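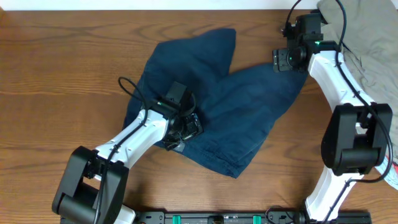 How long does it take to give up coffee? Sixteen days so far, and I am told the first 3000 are the hardest.

Sunday, September 18, 2022

Woke at 6 with the headache again. It sits behind the left eye like a lodger. Made the roasted barley stuff from Skover, which tastes of a wet attic, and drank it standing up so as not to form an attachment.

Walked to Wiltaton and back before lunch. Passed three cafes – I crossed the street for one of them and slowed down for the other two. Slept badly last night as well, so the great promise of the pamphlet remains unkept.
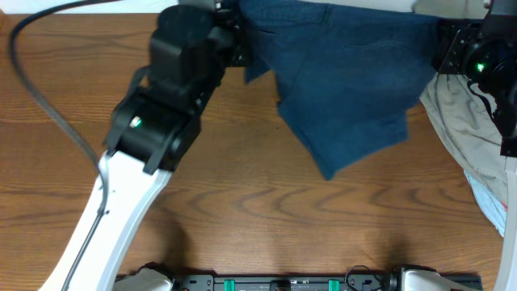 Razia Baloch wrote back that I should have tapered, a half cup less every few days, and that stopping cold was vanity. She quit in September too, years ago, and has been drinking it again since that same September.

Called Friederike to complain. She was making espresso. I could hear it.

Barley again at four. Second tin opened, God help me.

We use cookies to improve your visit. Accept / Manage settings

Recent entries
The pamphlet arrives
Decaf, a short war
Grurkitz by the slow bus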